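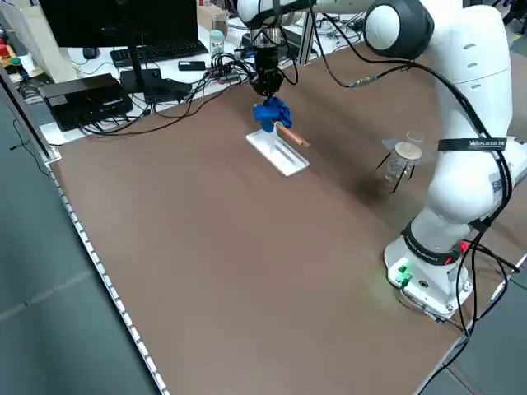
The big brown table, with the blue cloth, the white tray and one of the little glass jars on its stand.

Wanted: people who wipe, stack and put things away

Hello! I'm Tamsin Schumacher and I look after the tabletop sessions at Skusetti, on the top floor of the old Prusdale building. We're putting together a guide to everyday clearing up – trays, jars, cloths, all the small stuff that ends up on a table by teatime – and I'm looking for 25 people to come and do it their own way while I take notes.

You don't need to be tidy. I'd love a few messy people, please, as the last group were all terrifyingly neat (Dalibor folded his cloth into quarters every single time!). You'll sit or stand at the table, whichever you like, and I'll give you a handful of ordinary things to wipe, move and sort. Some of it is glass and a bit dainty, so you should be happy handling small breakable bits. If you drop one, never mind, we have a cupboard full.

Each visit takes one afternoon and we'd like you to come for 5 of them, spread over a few weeks. We pay 700 crowns a visit, plus your tram fare, and there's soup. You need to be 18 or over and comfortable chatting in English or Czech. Left-handers especially welcome – we only had two in February and I could have done with lots more.

If you fancy it, write a few lines to me or to Hedvika Rusnák at the Skusetti front desk by Friday, March 6, 2020. Tell us which afternoons suit you, which hand you write with and whether you wear glasses for close work. No CV, no covering letter. Hedvika will ring you back to fix a first visit, usually after 9 in the morning.

The lift is slow but it does come. Ring the bell marked Štěpánek, second from the top.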